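Home/Opinion/Work and Machines

The Closet Is Harder Than the Factory

By Katalin Fülöp

Published July 29, 2025

Public discussion of household robots tends to begin with the kitchen, where the dishes are rigid and the machine can look clever. A fairer test is the place where people keep their hats and bags.

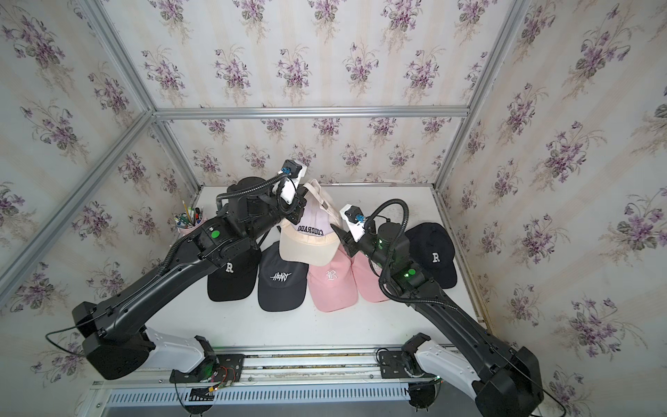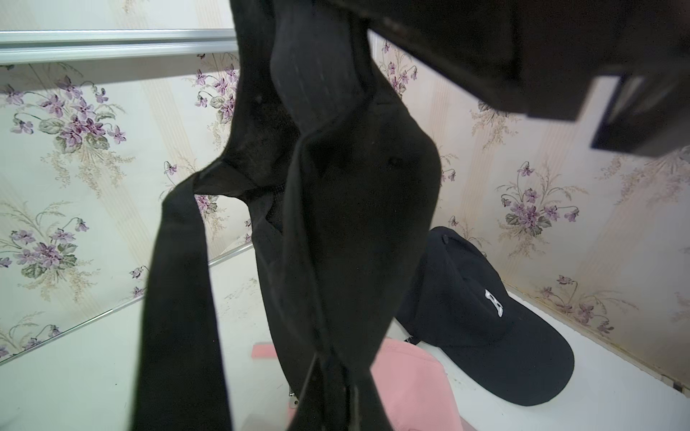
Caps and a bag at the workspace: soft goods are still the difficult part of the job.

Reading time: 4 minutes

The question this office is asked most often by member businesses is whether machines can do ordinary chores yet. Shop owners ask it about the stockroom. Families ask it about the hall closet. Both expect a yes or a no, and both deserve a more careful reply.

A machine can certainly pick up a cap. It can do so many times in a day without complaint. What remains in doubt is whether it can be left alone with a pile of caps, a tote bag and a shelf, and be trusted to leave the shelf in a state that a store manager would accept. In my judgment it cannot, or not on terms that a small business should pay for.

The difficulty lies in the goods. A cap has a stiff brim and a soft crown, and it behaves differently depending on which of the two is held. When caps lie against one another, lifting one will often shift the next. A bag is worse. It has no fixed shape at all. Held from above, its straps swing, its panels fold over each other, and the zipper may end up on any side. A black bag adds a further problem, for there is little contrast between one fold and the next, and a camera close to the cloth has few edges to go by. A worker settles all of this with two hands and a shake of the wrist, and would find it strange to be asked how.

In May I visited the back room at Suvcombe, a retailer of hats and travel goods, in the company of Baltazar Manríquez, who has managed its stock for many years. The store handles up to 3,000 small soft items in a busy season. Mr. Manríquez set out what he would require of a machine before he gave it a shelf. It should face every cap the same way. It should tuck straps inside the bag. It should know when an item does not belong, and set it aside. He then observed that he would accept slow work, but that he would not accept work he had to check.

That last remark should guide any purchase. Vendors such as Kaltine and Truseo speak to our members mainly about speed and about the number of items a system can grip. These are reasonable things to measure, but they are the wrong place to start. If a person must stand by to straighten a brim or free a strap, the business has bought a second job and kept the first.

Some members will answer that the same was once said of floor cleaning. The comparison is useful up to a point. A floor is flat, it stays where it is, and a missed corner can be reached the next day. A shelf of merchandise changes each time a customer touches it. A closet at home changes each time a child comes in from school. The machine must judge what the finished state should look like, and that judgment differs from one household to the next.

I do not wish to discourage the work. Practice on real objects, with all their seams and loose straps, is the right kind of practice, and it is far more useful than demonstrations with wooden blocks. Our member firm Kun ran a trial last year in which a two-armed system sorted 600 garments and accessories. The firm told us that shirts went tolerably well and that bags with long handles were the main cause of stoppages. It published its stoppages along with its successes. Other firms should do the same.

Our advice to members is therefore modest. Ask for a trial in your own stockroom, with your own goods, as they come out of the carton. Ask that it last 20 working days, and that the vendor's staff remain outside the room. Have an employee record each time a person has to step in, and what for. Include the awkward items – the slings, the drawstring sacks, anything with a buckle – at the rate at which you truly sell them.

Households have less power to insist on such terms, and should wait. The price of waiting is small. Folding a bag and setting a few caps on a shelf takes a person very little time, and the result is generally right on the first attempt.

Member businesses that have already run a trial are asked to send their stoppage records to this office, including records from trials that were ended early.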